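寮の共用品貸出アプリ「Fudell」の試作と運用
情報デザイン演習 最終報告書

班員:トゥンジャイ・トプラク(本報告書の執筆、画面設計)、フェケテ・ドロッチャ(サーバー側の実装)、フィクリ・ヒダヤット(聞き取り、ラベル作成)
指導:ギュヴェン・カラカヤ先生

1 はじめに

ジャーディン寮の一階には共用品の棚がある。アイロン、延長コード、空気入れ、たこ焼き器、卓上ミシンなどが置かれ、寮生なら誰でも借りてよい。貸出の記録は棚の横に吊るしたノートに書く決まりで、私たちが九月に調べたとき、最後の記入は「そうじき ちょっとだけ」だった。名前も日付もない。掃除機は棚になかった。

本班はこのノートをスマートフォンのアプリに置き換えることを課題とした。企画書には「寮生同士の信頼を可視化するプラットフォーム」と書いたが、カラカヤ先生に「貸出帳ですね」と言われ、以後そう呼んでいる。名称のFudellは企画会議の終わり際に決まり、由来について班員の記憶は一致していない。ロゴだけは早くできた。

2 既存アプリの検討

自作の前に、既存のアプリで足りるかどうかを確かめた。候補は汎用の備品管理アプリNosdaleと、表計算ソフトの共有シートの二つである。

Nosdaleは機能が多い。減価償却の計算ができ、棚卸しの承認を三段階に分けることもでき、たこ焼き器に担当部署を割り当てることもできる。一方で、借りるという操作は二つ目のメニューの奥にあり、「資産の一時移管」という名前になっている。寮生のペリハン・デイルメンジさんに説明なしで渡したところ、延長コードを一本借りるまでにかなりの時間がかかり、途中で延長コードを廃棄処分にしかけた。処分には承認が必要だったので、延長コードは助かった。承認機能の価値を知ったのはこのときだけである。

共有シートのほうは誰でもすぐに使えた。すぐに使えるので、すぐに壊れた。試用の初日に「返却」列が並べ替えられ、行と列の対応がずれて、アイロンを借りた人が空気入れを返したことになった。編集履歴をたどれば直せるのだが、直した人の編集がさらに別の行をずらした。携帯の小さな画面でシートを触ると、指で画面を動かそうとしてセルを動かしてしまうことがあるらしい。

以上から、操作が少なく、かつ利用者に行を触らせないものが必要だと判断した。正直に書くと、班としては最初から自作したかったので、この章の結論は検討の前からだいたい決まっていた。

3 要件

聞き取りはヒダヤットが担当した。夕方の共用台所で、鍋を見ている人に話しかけるという方法をとった。鍋から離れられないので回答率は高い。ただし火加減によって回答の長さが変わるため、統計的な処理はしていない。

要望として多かったのは、いま棚に何があるかを部屋から見たい、というものだった。次に、誰が持っているかを知りたいという声があった。さらに詳しく聞くと、他人が持っている物は知りたいが、自分が持っている物は知られなくてもよい、という人が多かった。気持ちはよくわかるが、実装はできない。

最終的に、要件を次のように定めた。

・起動して最初の画面に、棚にある物と貸出中の物が並ぶこと
・借りる操作と返す操作は、それぞれ一つの画面で終わること
・貸出中の物には、借りた人の部屋番号を表示すること(名前は出さない)
・返却予定を過ぎたら本人に通知すること
・通信が切れても操作が失われないこと

最後の項目は寮の事情による。棚のある場所は無線LANの電波が届きにくく、立つ位置を一歩変えると通信が切れる。フェケテはこの項目に予定の倍の期間を使った。その間、筆者はボタンの角の丸みを調整していた。

4 設計と実装

アプリはブラウザで動く形にした。配布ストアの審査を受ける時間がなかったことと、班員の携帯の機種がばらばらだったことが理由である。ホーム画面に追加すれば普通のアプリのように見える。追加の手順を説明する紙を棚に貼ったが、紙の文字数がアプリ内の全文字数を上回ってしまい、後で半分に減らした。

画面は一覧、借用、返却、自分の履歴の四つである。当初は「みんなの貸し借りマップ」という五つ目の画面もあった。寮の平面図の上を物が動いていく画面で、筆者が最も力を入れた部分だが、動作が重く、部屋番号から生活時間が推測できてしまうことをフェケテに指摘されて削除した。削除した後、一覧の表示は目に見えて速くなった。複雑な気分である。

オフライン時の操作は端末に保存し、通信が戻った時点でサーバーに送る。問題は、二人が電波の切れた状態で同じ物を借りた場合である。物理的に持っていった人が正しいので、サーバーの判断にはあまり意味がない。そこで、衝突が起きたら両方の端末に「今、手元にありますか」と尋ねる画面を出すようにした。この画面は運用中に一度だけ表示され、二人とも「はい」と答えた。延長コードが二本あったのに、一本しか登録していなかったためである。

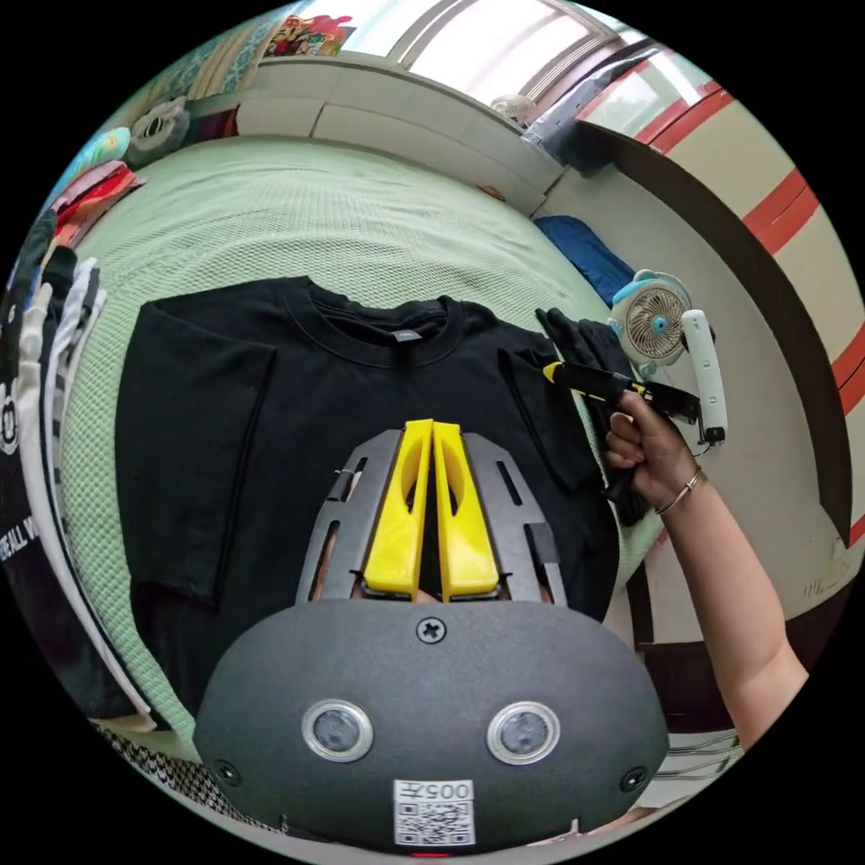

借用画面での品目の指定方法は、二回作り直している。最初の版では一覧から品名を選ばせた。「延長コード(白)」と「延長コード(長い)」があり、白くて長いものがどちらなのかは登録した本人にもわからなかった。次の版では検索欄を付けたが、日本語、英語、トルコ語、インドネシア語で呼び名が入力されるため、掃除機が見つからない人が続出した。最終版では物にラベルを貼り、携帯のカメラで読み取る形にした。ラベルの構成は写真の小さな白いシールと同じ考え方で、「005」のような短い番号と白黒のQRコードを一枚に収めている。コードが汚れたりカメラが起動しなかったりしても、番号を手で打てば同じ画面に進める。QRコードだけにすれば見た目はすっきりするのだが、その案で刷った最初の一枚は、貼ったあとで班員の誰にも何のラベルか読めず、たこ焼き器から剥がした。写真では番号が逆さまに見えているが、貼る向きの問題は私たちの棚でも起きた。機械は向きを気にしないのに、人間は首を傾ける。そのため最終的なラベルには、番号の下に細い線を入れて上下を示した。

ラベルを貼る場所にも決まりを作った。熱くなる面、布の面、外れる部品には貼らない。三つ目の決まりは、空気入れの先端の部品にラベルを貼ってしまい、部品のほうだけが正しく返却された後に追加された。

通知は返却予定を過ぎた翌朝から毎日送る。文面は「返却予定を過ぎています」の一行とした。フェケテの案は「お忘れではありませんか」で、筆者の案には絵文字の涙が付いていた。ヒダヤットが台所で両方を見せたところ、前者は嫌味、後者は怖いという評価だったため、間をとらずに両方捨てた。

5 運用

登録の枠は最大36人とした。サーバーの無料枠の都合である。運用期間は九週間で、その間はノートも棚の横に残しておいた。アプリが止まったときの備えという名目だったが、ノートは伝言板として使われ、たこ焼きの粉の銘柄について議論が続いていた。

運用中に送られた通知は3379件、そのうち一度も開かれなかったものが2713件である。この数字を最初に見たとき、班では集計の間違いだと考え、フェケテが半日かけて集計の処理を見直した。集計は合っていた。

件数が多すぎる原因ははっきりしている。通知は物ごとに送られるので、同じ人が五つの物を返し忘れると毎朝五件届く。しかも、返したのに返却操作をしていない人にも届く。棚にちゃんと置いてあるアイロンについて毎朝催促を受けた人は、アイロンを疑うより先に通知を切る。その人が次に本当に何かを返し忘れたとき、Fudellにはもう伝える手段がない。

途中から、通知を一人につき一日一件にまとめ、通知そのものから「もう返した」を押せるようにした。変更後、返却操作の漏れについての苦情は減り、代わりに、まとめた通知の文が長いという苦情が来た。

障害についても記録しておく。サーバーは二度止まった。一度目は証明書の期限切れで、二度目は、一度目の再発を防ぐために入れた自動更新の設定ミスである。どちらも深夜に起き、利用者からの報告は朝まで来なかった。深夜に空気入れを借りる人が少なかったことに感謝する。

6 評価

運用の終わりに、利用者に自由に感想を書いてもらった。主なものを挙げる。

・部屋から棚が見えるのは便利。降りて行って何もないのがいちばん嫌だった。
・ラベルを読むのは楽しい。返すときは楽しくない。
・部屋番号が出るので、借りたい人が直接ノックしてくるようになった。良いことかどうかはわからない。
・暗い画面のモードがほしい。
・ロゴは何の形ですか。

最後の質問には回答していない。

操作の観察も行った。デイルメンジさんには再び協力してもらい、Nosdaleのときと同じく、説明なしで延長コードを借りてもらった。今回は迷わずに借用画面まで進み、ラベルを読み取って完了した。ただし、完了の表示が薄い灰色だったために気づかず、同じラベルをもう一度読み取って返却してしまった。読み取りを借用と返却で兼用にした設計の弱点である。翌日の版から、借用の直後に同じ物を読み取った場合は確認を挟むようにし、完了の表示を緑にした。灰色を選んだのは筆者である。

返却率が上がったかどうかは示せない。ノートの時代の記録が「そうじき ちょっとだけ」のような状態なので、比べる相手がない。カラカヤ先生からは中間発表の時点で「先に一か月、手作業で記録を取っておくべきだった」と指摘を受けた。そのとおりだと思うが、指摘を受けたのは、アプリを公開してノートへの記入をやめてもらった後だった。

7 他班との比較

中間発表では、Plovwood班の献立共有アプリと並んで発表した。あちらは登録者が多く、画面もきれいで、質疑の時間にこちらの班員が二人ともその場で登録していた。筆者も帰ってから登録した。

参考になったのは、利用者に頼む入力の少なさである。Plovwoodは写真を一枚送れば終わりで、品目も分量も聞かない。Fudellの最初の版では、返却時に物の状態を五段階で評価させていた。延長コードの状態に三と四の違いを見いだせる人はおらず、ほぼ全員が三を選んでいたので、この欄は発表の翌週に外した。

8 今後の課題

a)同じ品目が複数ある場合の扱い。現在は一つずつ別の物として登録しているが、借りる側にとってはどれでもよいことが多い。

b)付属品。卓上ミシンの足踏みペダルは別のラベルにすべきか、本体に含めるべきか、班内で意見が分かれたままである。フェケテは別にすべきだと言い、ヒダヤットはラベル用紙がもうないと言っている。

c)通知の停止。通知を切った人への連絡手段がない。一覧に赤い印を付ける案があるが、寮内の人間関係への影響を考えて保留にした。

d)引き継ぎ。サーバーはフェケテの個人契約で動いている。来年度も続ける場合は、寮の名義に移す必要がある。手順書は書き始めてあり、現在のところ目次がある。

付記

調査の当初に行方不明だった掃除機は、運用の五週目に二階の乾燥室で見つかった。ラベルを貼って登録し、その日のうちに貸し出された。返却予定は過ぎている。

謝辞

台所で鍋を見ながら答えてくださった寮生の皆さん、二度の操作観察に付き合ってくださったペリハン・デイルメンジさん、企画書の題名を短くしてくださったカラカヤ先生に感謝します。画面の素材とラベルの元データは班の共有フォルダに置いてあります。削除した「みんなの貸し借りマップ」も、同じフォルダの「old」に残してあります。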